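Tri de fruits et légumes avec des pinces : que devient mon équipe ?

Posté par Huguette Delorme dans Travail et métiers > Conditionnement

Bonjour,

Je suis responsable d'un petit atelier de préparation de paniers (Amrani, 2 salles, activité toute l'année). La direction veut automatiser le tri à la pièce à partir de juin. Avant cela, les préparatrices doivent faire les gestes elles-mêmes avec des pinces à main, pour que les mouvements servent à régler les bras. Pour s'entraîner, nous travaillons sur une table ordinaire, avec un assortiment de fruits et de petites pièces.

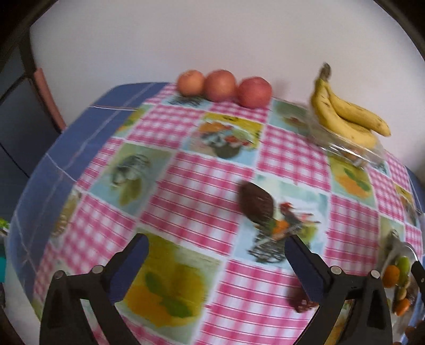
La table d'exercice, avec les fruits ronds et les bananes au fond, contre le mur.

Mes questions sont pratiques. Est-ce que ce travail doit être payé comme du tri normal, alors que la cadence est bien plus basse ? Est-ce que les postes changent d'intitulé ensuite ? Et comment avez-vous organisé les pauses ? Deux personnes se plaignent déjà du poignet en fin de matinée.

Merci d'avance.

3 réponses

Kacper Kwiatkowski

Nous sommes passés par là chez Harkico. Pour la paie, il faut sortir ces heures du calcul de la prime de rendement et les payer au taux moyen des trois mois précédents. Chez nous, cela n'avait pas été fait le premier mois et les fiches ont dû être reprises une par une. Demandez un écrit avant de commencer.

Pour le poignet, nous faisions des séquences de vingt minutes, puis un autre poste. Le geste le plus fatigant est la prise des petites pièces rondes au-dessus d'un récipient : on serre trop fort par peur de lâcher. 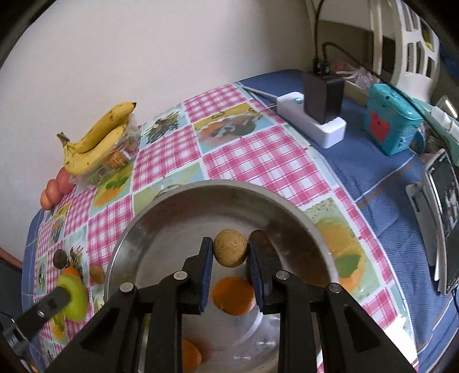

Prise d'une petite pièce ronde au-dessus du saladier en inox.

J'ai repris l'image de votre autre message, sur le même exercice. On y voit les deux doigts de la pince de chaque côté de la pièce. C'est la bonne position, avec les bouts qui appuient sur les côtés. Réglez aussi la hauteur de la table. À 902 mm, les plus petites de l'équipe levaient l'épaule, à 827 mm cela allait mieux pour elles. Si vous n'avez pas de table réglable, prenez un récipient moins haut.

Sur les intitulés, nous avons gardé « préparatrice » pour tout le monde et ajouté une ligne « surveillance de poste automatisé » sur la fiche de fonction. Le coefficient a suivi, mais seulement après discussion. Après l'installation, il restait du tri manuel pour les fruits abîmés, les grappes et tout ce qui arrive en sachet plastique. Comptez plus de contrôle visuel et beaucoup moins de port de caisses.

Dean Mellor

Ça dépend de la convention collective. Voir avec les RH.

Barbara Dudek

Je suis préparatrice, donc je réponds de l'autre côté. Chez Plustar on nous avait parlé de 126 heures d'exercice à répartir dans l'équipe et ce sont toujours les mêmes qui les ont faites, celles qui allaient vite. Faites un tableau affiché.

Pour le reste je suis d'accord avec Kacper, sauf sur les vingt minutes. Avec des pièces de tailles différentes, quinze suffisent. Et prévoyez quelqu'un qui remet les fruits en place entre deux essais, sinon c'est encore celle qui tient la pince qui se penche.

Commentaire de Huguette Delorme : Merci à tous. Je demande l'écrit pour la prime et je pars sur quinze minutes. Kacper, est-ce que la ligne ajoutée à la fiche de fonction a nécessité un avenant ?

Commentaire de Kacper Kwiatkowski : Oui, un avenant pour chacune, signé avant la mise en route.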